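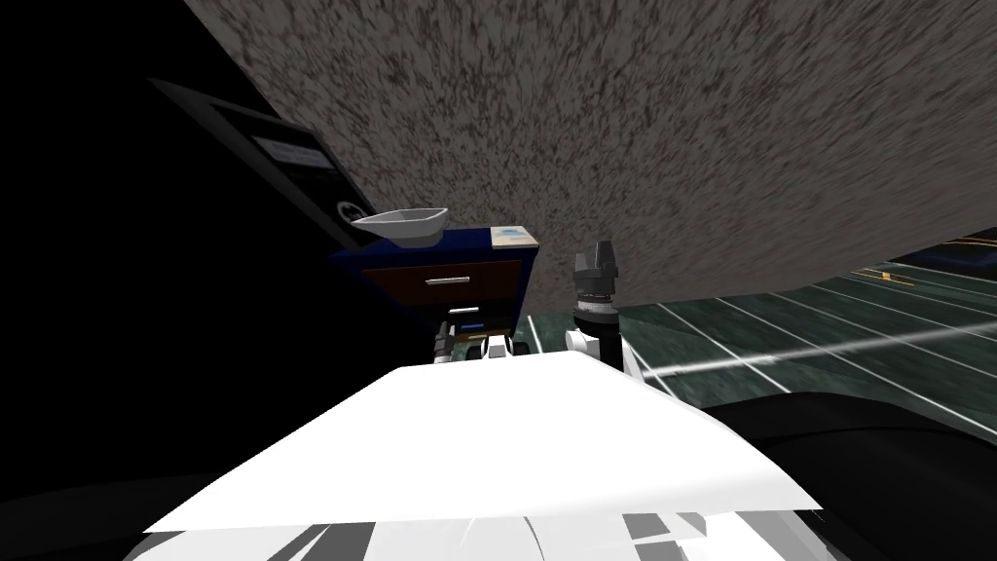
4. Setting up the Jellico wheel hoe

Read this section before you tighten anything. The box says the hoe will clear a row in one pass. We have not seen that in clay, and you shouldn't plan your morning on it.

4.1 Choosing a blade

1. Pick the stirrup blade for weeds still at the thread stage. The sweep is sold as a blade for everything, but it skates over dry crust.

2. Slide the blade shank into the lower slot until the second hole lines up. The third hole is for the furrower.

3. Fit the bolt from the left and run the nut down by hand.

NOTE: The depth scale stamped on the shank is optimistic. Check it against a ruler in your own soil.

4.2 Setting the depth

1. Stand the hoe on a flat board with the wheel touching.

2. Set the blade just under the surface. Deeper does not mean cleaner — it brings up fresh seed and wears out your shoulders.
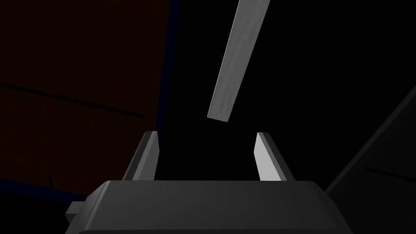 3. Push a short stretch, stop, and look at the roots. If they are bent over and still in the ground, the blade is dull or tilted back.

4. Tighten the nut with a wrench.

CAUTION: Keep your feet behind the wheel. The blade cuts on the pull stroke too.

4.3 Claims about sharpening

Earlier copies of this guide said an edge lasts 2,000 feet of row. Chukwuemeka Bassey kept a log on his onion ground at Fudetville and was filing again at 318. Stony beds will do worse. File the top face only, and ignore advice to oil the edge before use.

Revised September 25, 2026, R. Jõgi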